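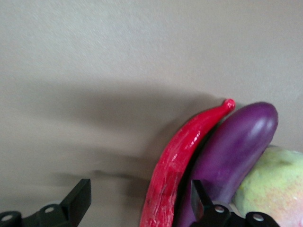 1. Introduction

This report describes a fault which we met during our semester project on sorting with two robot arms. The task is simple to say. Pieces of fruit and vegetables lie close together on a table, and the arms must pick them one by one and put them on plates. Vegetables go to the pink plate and fruit goes to the green plate. We named our control program Tindovow. The arms are driven through the Mirkent motion library, which our department already used in earlier projects.

The fault appeared first on 16/06/2021, in the last series of tests before the demonstration. A gripper did not release an object after the command to open, and the arm began to move to the next target with the object still held.

2. What happened

In a normal cycle the left arm closes on the object, lifts it, moves over the plate, goes down and opens. Then the program waits for the message "open done" and only after this it starts the next path. We logged 215 cycles in the series. In 2 of them the message "open done" came while the fingers were still closed. Both times it was the eggplant.

The eggplant is the most difficult object for our grippers. It is long and smooth, and we hold it upright, so the lower end travels very near to the table.
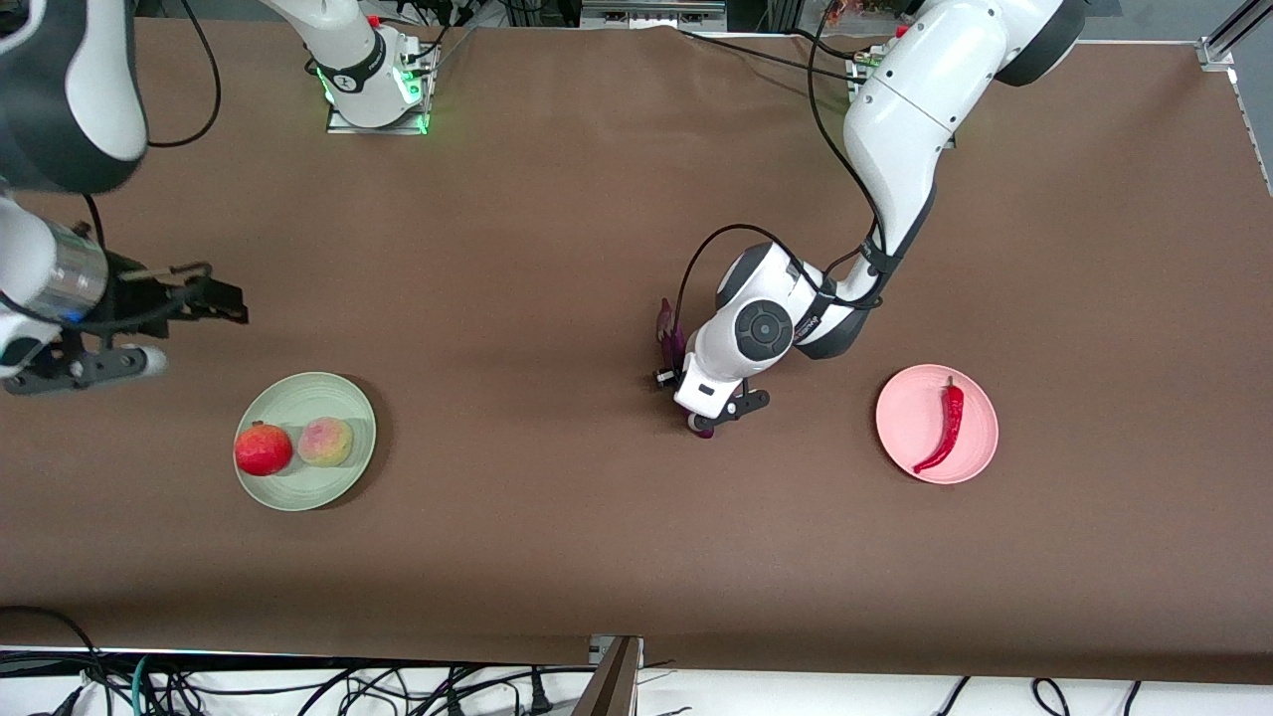
If the arm starts the next path from this height, the lower end can be pushed into the table or into the edge of a plate. In the first case the arm stopped with an overload error. In the second case the student at the control desk pressed the emergency stop. No person was hurt and the arm had no damage, but one finger pad had to be glued again.

3. Search for the cause

At first we suspected the cable of the gripper, because it makes a loop over the wrist and could pull at the connector. We exchanged it and moved the wrist by hand through its full range. The signal stayed good, so we gave up this idea.

After that we read the log more carefully. The program did not ask the gripper for its real finger position. It started a timer of 2,000 milliseconds, and when the timer ended it wrote "open done" by itself. For most objects this was enough. When the gripper had closed with high force, it needed first to reduce the force, and then the opening began late. The eggplant was the only object with the high force setting.

We must say that this was our own mistake. The timer was put in the code in the first weeks as a temporary solution, and later we forgot it.

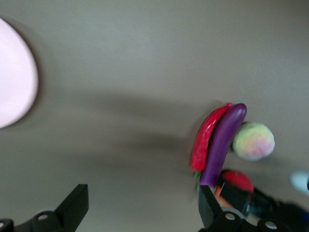

Why was the force not simply set lower for the eggplant?
We tried it. With less force the eggplant turned between the fingers during the lift, and the placing became worse.

4. Changes

The program now reads the finger position and compares it with the commanded value. If the fingers are not open in time, the arm stays where it is and a warning is shown. We also added a short vertical lift before every new path. The safety checklist of the Ayele laboratory has a new line about temporary timers in the code.

5. Open points

The position reading is slow when both arms work together, and we do not know the reason yet. The test with both arms at full speed will be repeated in August.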